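Dratix Stacked Washer and Dryer, Dark Gray: Review After Eight Months
Posted 23/10/2021

We bought the Dratix pair in February to replace a top loader that had started walking across the floor. The set was $1,206 from Kinsella in Viltport, with delivery and the stacking bracket included. Haul-away of the old machine was extra.

Installation took two men most of a morning. The alcove is narrow and the hoses had to be swapped for longer ones. Measure the depth behind the machine before you order, and add room for the plugs.

The washer has been good. A normal cotton load runs long compared with the old top loader, but clothes come out well spun and dry faster. Sheets and towels go in together without much trouble if you don't pack the drum tight. I do white bedding on warm and have stopped using the prewash.

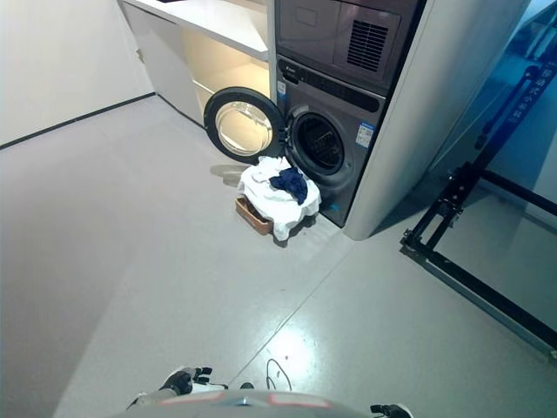 White load and one navy piece in the basket, washer door open.

The door swings open to the left and goes back far enough that I can park a basket right in front of the opening. If your wall is on the left, check this first. I could not find anything in the manual about reversing the hinge.

The dark finish hides scuffs but shows lint and dried detergent, mostly along the control strip. I wipe it down every 2 weeks. The gasket needs wiping more often than that, and I leave the door open between loads to keep the smell away.

Noise is fine until the final spin, when you can hear it in the next room. The Zidau set we also looked at was quieter in the store and cost $966, but the drum was smaller and a king comforter would not have fit.

The warranty is 12 months on parts. We have not had to use it.

Rating: 4 out of 5. One point off for the long cotton cycle.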